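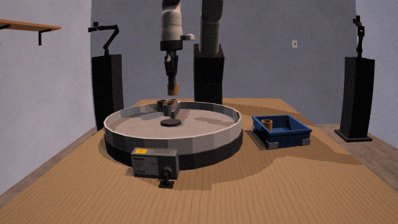

木桌上的大圆盘，浅口，灰边。

开个串，聊聊我三十好几了跑去学荷兰语这件事。想到哪写到哪，可能很长，不爱看碎碎念的朋友请先静音我哈哈。

先说背景：搬到 Sulside 快两年了，工作全英文，同事全英文，超市自助结账连嘴都不用张。所以前一年半我的荷兰语水平就是 dank u 和 sorry，而 sorry 还是英语借来的，等于只会半句。

下决心是因为楼下 De Smet 面包店。店里的老太太不说英语（也可能是会但不想说），我每次都靠手指头点。有一天我想要切片的，比划了半天切菜的动作，她给我包了一把塑料刀。我道了谢，拿着刀回家了。

第二天就报了夜校。班在 Wundwood，就是运河边那个社区中心，每周二晚上，一共12个人。老师叫 Bart Jansen，头一节课一句英语都没讲，从进门一直讲到下课，我只听懂了他的名字和“咖啡”。咖啡在一楼，自己投币。

教材用的是 Grundirico，蓝皮那本。第一课居然不是打招呼，是去市政厅登记地址！里面的主人公一整课都在找自己的出生证明，找到第二课还没找到。我看得特别投入，学单词的动力有一半是想知道他到底找没找到。

说正经的，de 和 het。每个名词都要跟一个冠词，要么 de 要么 het，没什么道理可讲，背吧。我问过 Bart 有没有窍门，他说有，指小词一律 het。于是我有一阵子什么都往小了说，小桌子、小房子、小问题、小银行，就为了能放心用 het。

这招在 De Smet 倒是很管用。荷兰语里加个 -je 听起来特别亲，broodje、koekje、kopje。我跟老太太要 een koekje，她笑眯眯地多看了我一眼。后来我去药店问人家有没有“小小的头疼药”，就没什么效果了。

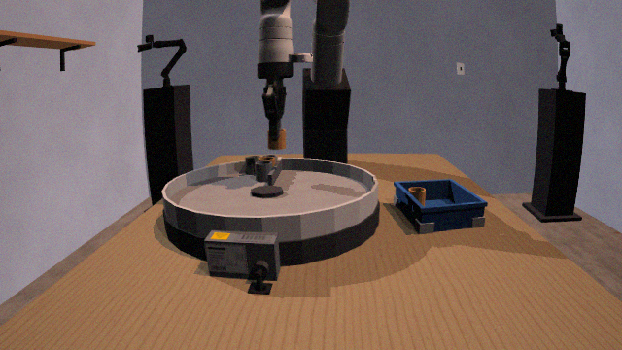 接着讲发音。大家都说 g 最难，嗓子里卡东西那个。可我们中国人有“喝”，稍微往后挪一点就差不多了，况且南边的 g 本来就软，第一周我还挺得意。真正要命的是 ui。huis、buiten、ui（洋葱就叫 ui，一个词整个儿就是这个音，想躲都躲不开）。

我试过的办法：照着镜子练，录音回放，捏着鼻子说，模仿猫打哈欠。最接近的一次是咬到舌头的时候。Bart 听我念了三遍 uitgang，说“嗯，大家会知道你想出去的”。

然后是数字。二十一要说成“一和二十”，eenentwintig。你在柜台听人报价，先听到个位，脑子里先占个坑等十位，等十位来了个位又忘了。我们课本第121页有一整页电话号码听写，班上的芬兰人 Niilo Vuorinen 做完以后把笔一放，说他打算以后都发邮件。

Niilo 坐我旁边，是我的固定对话搭子。他芬兰语有十五个格，按说见过大世面，但一碰到语序就叹气。动词第二位，从句里动词又跑到最后，情态动词一来，一串动词在句尾排队。他念长句子的时候会越念越慢，念到最后抬头看我，我俩一起等动词。

可分动词也是，opbellen 打电话，一用起来 op 就飞到句子那头去了。Ik bel je morgen na het werk op。前面那么长一段，你都不能确定他要干嘛，到最后那个小尾巴才落地。我跟我妈视频讲这个，我妈说你小时候说话也这样，半天说不到重点。

有人私信问要不要用背单词软件。我自己是装了又删，删了又装。打卡那个火苗图标让我很焦虑，有次半夜十一点五十八分爬起来翻译“乌龟在吃西红柿”。现在改用小本子，每天记五个词，最好是当天真碰上的，比如垃圾分类通知上的，比如邻居贴在楼道里骂人停车的（那张条子的词汇量非常丰富）。

另外强烈推荐看超市传单！真的！词短，反复出现，还带价格，顺便练数字。我现在对各种切法的火腿如数家珍，可是跟人聊电影还是只会说 mooi 和 niet mooi。

听力就开着本地电台做饭。天气和路况最好懂，天天都是那几句，哪条路上堵车，下午有阵雨。九月那阵子有天早上我突然发现自己听懂了整段天气预报，激动得把粥煮糊了。预报说是晴，出门就下雨，不过那不是语言的问题。

小词！小词才是最折磨人的。even、maar、toch、eens、hoor，词典里查出来每个都有一长排意思，放进句子里又好像哪个都不是。Kom maar even binnen，四个词里头两个是语气。后来我自己想通了，这不就是咱们的“嘛”“呗”“呀”“一下”么。“你进来坐一下嘛”，你让外国人解释这个“嘛”试试。

所以我现在的土办法是听到一句就整句抄下来，不拆。谁说的，在什么场合说的，也写在旁边。比如“Ja hoor，面包店，我问能不能刷卡”。又比如“Doe maar rustig，公交司机，我翻包找零钱”。翻本子的时候能想起那个人的脸，句子就跟着出来了，比单独背强好多。

再吐槽一个，人一听出你有口音就切英语。这里的人英语太好了，也是好心。我的对策是死撑，他说英语我说荷兰语，两个人各说各的，结账的人在后面排着。Niilo 更绝，他说一句“对不起我不会英语”，用的是很标准的英语，效果可想而知。

班上的人越来越少，这个也要如实汇报。开学时坐满，现在每次来的不到一半，有人换了班次，有人生孩子了，有人就那么不来了。我自己也翘过三次，都是下雨天，外加沙发太舒服。翘完了下一节完全跟不上，完成时已经讲完了，我还在现在时里晃悠。

完成时用 hebben 还是 zijn，又是一道坎。走路去了某地用 zijn，走着玩用 hebben，骑车同理。Bart 在白板上画了一个人骑车到教堂，又画了一个人骑车没有目的地。我问那迷路了怎么算，他想了挺久，说下节课告诉我。到现在也没告诉我。

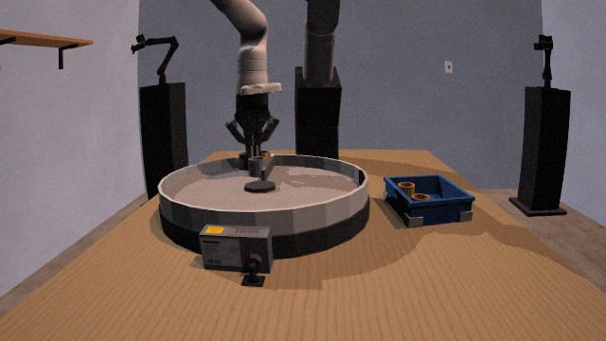

Sulside，2019年10月3日

更新来了！上面那些是断断续续写的，这条是今天的。今天去 De Smet，全程荷兰语，零比划。我进门先说 goedemorgen，轮到我了，说要半个粗粮面包，gesneden graag，切好的。老太太问 anders nog iets，我说 nee, dat was het。付钱，说再见，出门。

就这么几句话，我在门口站了一会儿才走，手里那袋面包还是温的。

而且！她找零的时候多说了一句，大意是今天外面风大，我接了一句 ja, veel wind hè。那个 hè 是我自己加的！课本里没有！我觉得这个 hè 的含金量比我整本作业都高。

发消息跟 Niilo 显摆，他回我说他昨天打电话约成了牙医，全程没看稿子。好吧，打电话确实比买面包难，这局算他赢。不过他约的时间他自己也不太确定是周几，正准备再打过去问。

有几位问报班贵不贵、多久能开口。价格各地不一样，我就不乱讲了，去问自己那边的社区中心最准，有的地方刚来的人还有补贴。开口嘛，因人而异，我学了将近5个月才敢在店里说整句，脸皮厚的肯定比我快。我们班一个巴西姑娘第二周就在跟楼下卖花的讲价了，语法一塌糊涂，可花是真便宜。

还有人问学这个有什么用，反正人人会英语。怎么说呢，工作上是没用，开会照样英语。但是楼道里那些条子看得懂了，公交车上的吵架能听个大概了，邻居家小孩问我为什么没有狗，我也能答上来了（我说我的房子小，他说可以养小狗，een hondje，你看，指小词又来了）。

下周二讲被动语态，Bart 提前打了预防针，让大家吃饱了再来。Grundirico 那位老兄现在已经在第九课了，出生证明找着了，可是护照过期了，我真替他着急。

先写到这，面包要趁新鲜吃。会发 ui 的朋友麻烦评论区教教我，语音也行，跪谢！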